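Mugs, mugs, mugs (and one that finally feels right)

9/2/18

So the great mug cull is over! I've been threatening to do this since we moved in, and this weekend it finally rained hard enough that I had no excuse left. I pulled every last one out of the cupboard, put them all on the kitchen floor on an old beach towel, and sat down in the middle of them with a notebook. If you've been reading for a while you know I get like this. The spice drawer post had diagrams.

First, the number, since a couple of you asked me to own up to it in the comments last time. Thirty-four. Two people live in this house. We have had, at the very most, eleven guests at once, and half of those were drinking lemonade.

I started with the easy ones. Anything with a crack went straight out (there was one with a hairline down the side that I'd been drinking from for months, which I am choosing not to think about). Then the ones with company names on them, except the green Conance one from my first job, which has the best handle of any mug I've ever held and is staying until it breaks. Then the travel mugs with no lids, and the lids with no travel mugs. I'd love to know where the matching halves went. There's a whole other house somewhere with the other half of my kitchen in it.

That got me down to a much nicer pile and I made tea to celebrate, and then couldn't decide which mug to make it in, so that was my afternoon.

The thing is, I have opinions about mugs! I didn't realize how many until I had to write them down. Some of what ended up in the notebook:

A mug should be wider than it is silly. I had four of those tall skinny latte ones and you can't get a sponge to the bottom, so there's always a little brown ring down there. I used to go in with a fork wrapped in a dishcloth. Gone, all four, and I felt lighter right away.

The handle has to take at least three fingers. Two-finger handles make your pinky do all the work underneath, and then your pinky gets hot. My sister says this is a me problem. She drinks iced coffee all year, so I don't think she gets a vote.

Light on the inside, please. I know the all-black ones look great on a shelf, but I can't tell how strong my tea is in a black mug. It's just a dark hole with steam coming off it. With a pale inside you can watch the color come up and pull the bag at exactly the right moment, and that's one of the small joys of my day.

And the rim! A thin rim is so much better to drink from than a fat one. I lined up six and drank plain water out of each of them, one after the other, like some kind of wine tasting. The fat diner-style ones dribbled down my chin twice. I still kept one of those, for soup.

Which brings me to the orange ones. I've wanted rust-colored mugs for ages, ever since we had lunch at Pană, that little place by the canal with the mismatched chairs, where everything comes on these earthy brown and orange plates and even a boiled egg looks like an event. I kept looking for something close and kept finding either pumpkin orange (too October) or a sort of brick that looked gloomy once it was out of the shop. Then I found out about Shafiq Cassim, who has a stall on the second row of the winter market and sells mugs from three or four small potteries. He let me pick up practically every mug on the table. I was there for so long that he gave me half of his shortbread.

He had two lines in the color I was after. The Mivano is rounder, with a speckle in it, and it's lovely, but it's heavy before you even put anything in it and my wrists aren't what they were. The Grivo is plainer. No speckle, straight and simple, a handle I can get my whole hand around, and when I picked it up I just went "oh." I'm sure you know the feeling. I bought five on the spot, which I realize is a funny way to end a story about getting rid of mugs, but hear me out. Five that I love, plus the Conance, plus the soup one, plus my husband's enormous blue bucket that he won't discuss. That's eight. Eight is a completely sensible number of mugs!

They've been in daily use for a week now and I'm still pleased every time I open the cupboard. Coffee looks good in them, tea looks even better, and cocoa with the marshmallows melting on top looks like a magazine. I've also had scrambled eggs out of one (microwave, two eggs, a splash of milk, forty seconds, stir, another twenty, and don't walk away from it). The orange makes the yellow look extra sunny, and on a gray February morning I will take all the sunny I can get.

I tested them properly too, because I can't help myself. Tea at the same strength, same kettle, one in the Grivo and one in the old latte type I'd rescued from the donation box for the purpose. I sat there with the kitchen thermometer and a crossword. They both started at 178 degrees, and I'd love to give you a beautiful chart of what happened next, but the phone rang and it was my mother, and by the time I got off both cups were stone cold. So the science is pending.

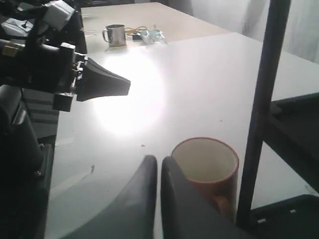 Does a mug with a pale inside stain faster than a dark one? It stains at the same speed and you simply notice sooner, so a spoonful of baking soda and a wet sponge every couple of weeks takes care of it.

I do mine on Sunday nights along with the teapot, and it takes no time at all. Don't use the green scratchy side of the sponge, though, as I ruined the inside of a very pretty one that way years ago and the tea clung to every scratch from then on. Soft side, little circles, rinse, finished. For a really stubborn ring I leave the baking soda paste on while I wash everything else up.

Now, storage. I used to stack mine two high, and every morning there was a clatter and a bad word. With only eight I can have them in a single layer on the low shelf with their handles all pointing the same way (to the right, we're both right-handed), and there's so much space left over that the teapot has moved in next to them. I had a go at those hooks that screw in under the shelf as well. They looked adorable for an evening, and then I bumped one with the cereal box and watched it swing, and my heart couldn't take it. The hooks are now holding dish towels on the back of the pantry door and are doing a great job of it.

I also put down a strip of that ribbed rubbery liner, cut to fit, so the bottoms don't scrape. If you do this, measure the shelf twice! Mine is narrower at the back than at the front because this is an old house and nothing in it is square, and my first piece stuck up at the corner like a cowlick. The offcut went under the cutting board, where it stops it from skating all over the counter, so I'm counting that as a win.

As for the mugs that didn't make it, I gave the good ones to the thrift store on the corner, and the woman at the counter was so nice about it even though I'm pretty sure two of them came from there in the first place. A few of the chipped ones I kept for the windowsill. I've got basil seeds in two, chives in another, and a cutting from my neighbor's geranium that may or may not be alive. No drainage holes, so I put a layer of gravel in the bottom and I'm trying very hard not to overwater. The one with no handle at all has become the pencil pot by the phone. It was always going to be the pencil pot.

Oh, and while I'm in here celebrating, a small thank you. This little blog went past 3000 visits last month, which made me run into the garden to tell my husband, who was up a ladder and took it very calmly. I started writing this mostly so I'd stop talking his ear off about drawer dividers, and I can't believe how many of you want to hear about drawer dividers. Please keep sending me your cupboards! The reader with the teaspoons sorted by length, I think about you often.

Next up is the container cupboard, and I'm a bit scared of it. I opened the door yesterday to have a look and a lid rolled out and went under the stove, and it's still there. If anyone has a trick for getting things out from under a stove without moving the stove, the comments are open and I've got a yardstick and plenty of tape.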